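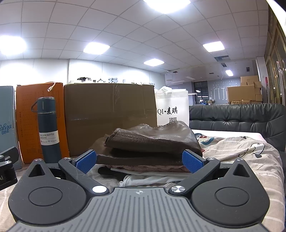
Thread · Alltag & Aufräumen · Lesezeit: 2 Min.

So, Ausmisten Teil 2, heute ist der Kleiderstapel auf dem Bett dran. Ich hatte mir den ganzen November dafür vorgenommen und will jetzt nach einem Abend fertig sein, mal sehen 😅

Das braune Teil in Lederoptik bleibt!! Hab auf Plernley geguckt, da will jemand 88 Euro für so eine. Nee, dann trag ich sie lieber selber.

Beim altrosa Strick bin ich unsicher. Ilse sagt weg damit, aber Ilse sagt bei allem weg damit. Erst mal zusammengelegt – entscheide ich morgen.

Kartons stehen hinten am Bett aufgereiht, der große braune ist schon mit Klebeband zu und den mach ich auch NICHT wieder auf. Egal was mir noch einfällt.

Frage an alle, die Strick verschicken: falten oder rollen? Ich falte immer, Arne schwört auf Rollen, und bei mir sieht das danach aus wie ein Brötchen.

Ach ja, die bunte Bettwäsche mit den Comicmotiven ist nicht abzugeben, haben jetzt schon zwei gefragt. Da schlaf ich drin!

So, noch 17 Bügel sortieren und dann Tee. Teil 3 wird die Sockenschublade, ich hab ein bisschen Angst.

Kontakt · Impressum · Nach oben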